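A Voice in the Room: An Interview with Leanne Dobson on Language Services

Few departments at Bolalside Regional Hospital are involved in as many patient visits as Language Services, and few are as seldom seen by the public. Its interpreters are present at births, at discharge meetings, in the emergency department at three in the morning, and on the telephone with families who want to know when visiting hours begin. Leanne Dobson has directed the department for five years. She spoke with us in her office on the ground floor of the east wing, shortly before the afternoon handover.

Ms. Dobson came to the hospital as a Spanish interpreter and worked for several years on the surgical floors before moving into management. She still accepts assignments when the schedule is short. "I would lose touch with the work otherwise," she said. "A director who has not stood at a bedside in a year starts to write policies that make sense only on paper."

The department was formed when two separate arrangements, one for outpatient clinics and one for the wards, were brought under a single budget. Before that time a nurse who needed an interpreter might call three different numbers, depending on the hour and on which entrance the patient had used. Ms. Dobson described the first months after the merger as difficult. Staff had different contracts and different ideas of what the job included. Some had been asked for years to escort patients between buildings, fill in forms and arrange taxis. Others had never done any of these things and did not wish to begin.

"We wrote down what an interpreter does in this hospital and what an interpreter does not do," she said. "It took most of a winter. The page we ended up with is short, and people were surprised that it had taken so long. But every line on it had been argued over by someone who had a real case in mind."

The same page is now given to every new physician at orientation. It asks that the physician speak directly to the patient, use the first person, and pause after each complete thought. It also states that everything said in the room will be interpreted, including remarks made between colleagues. According to Ms. Dobson, that last point still causes some discomfort.

"A resident will turn to the attending and say something quietly, and then hear it repeated in Portuguese," she said. "The patient has a right to it. If two doctors want to discuss something privately, there is a corridor."

The department employs 17 staff interpreters and provides service in 28 languages. Spanish, Vietnamese and Portuguese are covered by staff at all hours. Most of the remaining languages are covered by telephone and video through an outside supplier, Fomidik, under a contract that is reviewed each March. Ms. Dobson was candid about the limits of remote service. She considers it well suited to short exchanges, such as confirming an appointment or checking a medication list, and poorly suited to conversations in which several family members are speaking, or in which the patient is frightened, elderly or hard of hearing.

"A screen on a stand is a great deal better than a cousin who is doing his best," she said. "I would not want anyone to read this and think otherwise. But when a family is being told that treatment has stopped working, I want a person sitting in the room."

The use of relatives as interpreters was a subject to which she returned several times. Hospital policy does not allow it for consent, diagnosis or discharge instructions, and a minor may not interpret under any circumstances other than an immediate emergency. In practice, she said, families often arrive with the matter already settled among themselves. A daughter has always spoken for her mother and sees no reason to stop. Staff are trained to welcome the daughter, to offer her a chair, and to explain that the interpreter is there for the doctor's benefit as much as for the mother's.

"That usually helps, and it is also true," Ms. Dobson said. "The physician is the one who cannot understand what is being said. We have fallen into the habit of treating it as the patient's problem."

She recalled one case, with details changed to protect the family, in which a son had interpreted for his father at an outside practice over a long illness. When a staff interpreter was assigned for the first time, the father asked a question about his prognosis that he had evidently been asking for months. The son had been leaving it out. "He was not a dishonest man," she said. "He could not bring himself to say the words in his own language to his own father. I do not think any of us should be asked to."

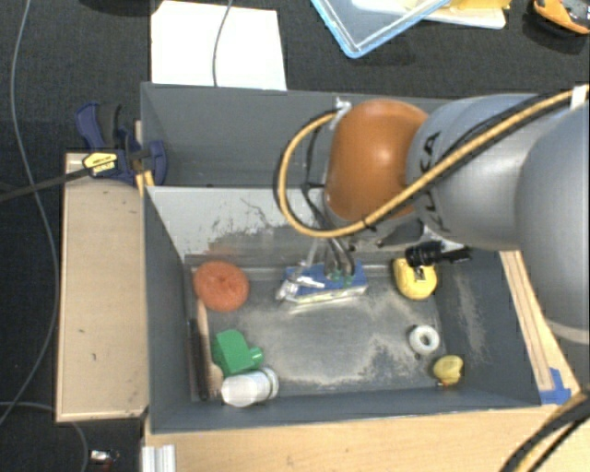

Volume 17, Issue 5 - Page 28

Recruitment remains the department's most persistent concern. Certification in medical interpreting requires a written and an oral examination, and candidates for some languages must travel a considerable distance to sit the oral portion. Pay has improved, but a skilled bilingual speaker can often earn more in the courts or in private business. Ms. Dobson has responded by looking for candidates already inside the building. Two of her current staff began in patient transport, and another worked in the cafeteria. All three were given paid study time.

One of the people responsible for that arrangement is Callum Horrocks, who manages training across the hospital's support departments. He joined us for part of the conversation. In his view the study program has been worth its cost, although he acknowledged that it was not an easy proposal to make. "A supervisor is being asked to give up a good employee for several hours each week, with the likely result that the employee will leave for another department," he said. "We had to find a way to make that fair." The hospital now covers the released hours from a central fund, so that the home department does not carry the expense.

Mr. Horrocks also drew attention to the difference between speaking a language and interpreting in it. Applicants who grew up with two languages are often confident until the first practice session. They know the household words for an illness and not the clinical ones, or they have learned the clinical terms at work in English and have never needed them in the language of their parents. The program therefore begins with anatomy, in both languages, and with note-taking. Role-play comes later, usually with a retired nurse taking the part of the patient.

The hospital's second site, the Prarnari clinic, presents a separate set of questions. It serves a smaller population spread over a wide rural area, and many of its patients work seasonally. Demand rises sharply in late spring and falls again before winter. For some years the clinic relied entirely on telephone service. A staff interpreter is now based there on most mornings, and the clinic has moved its prenatal appointments to the hours when she is available.

Reinhold Ackermann, the clinic's administrator, told us by telephone that missed appointments had fallen since the change, though he was careful not to credit the interpreter alone. The clinic altered its reminder calls in the same period and began to offer a later bus pickup. "We changed several things at once, as small clinics do," he said. "What I can say is that patients ask for her by name."

Written translation forms a smaller part of the department's work, but it occupies more of Ms. Dobson's attention than it once did. Discharge instructions, consent forms and dietary sheets are kept in the five languages most often requested. Each document is translated by one person, reviewed by another, and then read aloud to a patient volunteer, who is asked to explain it back. The last step was added after a sheet on wound care, correct in every particular, was found to be written at a level that few readers could follow. The English original had the same fault, and both have since been revised.

Asked whether machine translation had a place in this work, Ms. Dobson answered with some caution. The department permits it for first drafts of general notices, such as changes to parking, provided that a qualified translator checks the result. It is not permitted for anything that will enter a patient's record. She expects to review that position from time to time, and does not expect the second part of it to change soon.

The hospital's current plan runs to 2030 and includes two commitments for Language Services. The first is to provide in-person Vietnamese and Portuguese interpreting at Prarnari at least once a week. The second is to record each patient's preferred language at the first point of contact and to carry that information through every later visit. Ms. Dobson regards the second as the more important of the two, and the more difficult. The question is asked at registration, but it is often asked in English, and a patient who nods is entered as an English speaker.

"One nod at the front desk can follow a person for years," she said. "Then someone upstairs sees 'English' on the chart, and the interpreter is never called." Registration staff have recently been given a card with the question printed in each supported language, so that the patient can point to an answer. Early reports from the desk have been favorable, apart from a request that the type be made larger.

Toward the end of our conversation the telephone on her desk rang twice. The first call concerned a vacation request. The second came from the maternity floor, where a Spanish interpreter was needed at once and the scheduled one was still in surgery recovery with another patient. Ms. Dobson took her badge from the drawer, apologized, and asked that any remaining questions be sent to her in writing.

Staff who wish to request an interpreter, or to ask about the study program, may contact Language Services at any hour through the main switchboard.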